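Test tube racks compared: Flilbridge perforated steel and Skondumar two-tier plastic

Our teaching lab replaced its racks in November, and we bought both types to avoid arguing about it. The Flilbridge is perforated stainless steel. The Skondumar is molded plastic, sold in several colors; ours is orange. Both were used daily for one term with plain glass tubes, then washed and loaded again on Sunday for the checks described below.

Weight and stability

The Flilbridge weighs 813 g empty on our bench scale. The Skondumar weighs 424 g. With a full load of empty tubes, the steel rack stays put when bumped with an elbow. The plastic rack slides a few millimeters on a smooth bench. Adhesive rubber feet cured this, but they have to come off before the rack goes in the washer.

Hole fit

Hole diameter matters more than hole count. A tube in an oversized hole leans, and a leaning tube is awkward to fill from a burette or pipette. Our standard tubes lean noticeably in the Skondumar. In the Flilbridge they stand closer to vertical, and the punched edges on our unit were deburred well enough that no tube has been scratched.

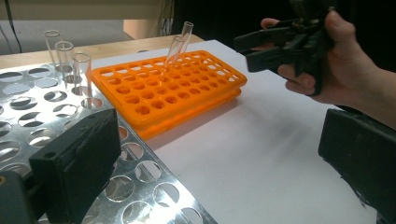
Can the plastic rack go into a hot water bath?
Up to 80 °C, according to the leaflet supplied with it. We held it at that temperature for an hour and found no warping. For anything hotter, use the steel rack.

Loading and visibility

Orange plastic is easy to find on a crowded white bench, and the bright color makes it simple to see which holes are taken. The polished steel throws back the ceiling lights, and picking out a clear empty tube against it takes a second look. For color-change work, a sheet of white card behind the steel rack fixes most of this.

Removing tubes is easier from the steel rack. Clearance above the top shelf is generous, and the tube lifts straight out. On the plastic rack the two tiers are slightly misaligned on our unit, so a tube sometimes catches on the way up and needs a quarter turn.

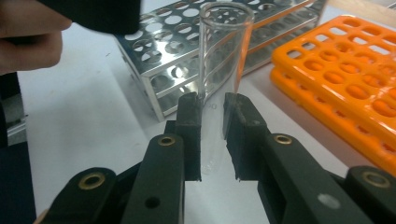
Adaeze Sani wrote in to disagree about the tiers: her Skondumar racks line up correctly, and she suspects ours were pressed together badly at assembly. She recommends separating the tiers and reseating them on a flat surface. We tried it on one rack and the catching was reduced, though it is still present in the back row.

Cleaning

The steel rack dries faster and shows water spots. The plastic rack holds water in its lower tier and should be drained upside down. Crystal violet left a permanent mark on the plastic and wiped off the steel with ethanol.

Verdict

Buy the Flilbridge for heating, staining and titration. The Skondumar is adequate for storage and drying, and costs less than half as much. Replacement feet for it are sold by Jatow in bags of 2000, a quantity we would not recommend to a single lab.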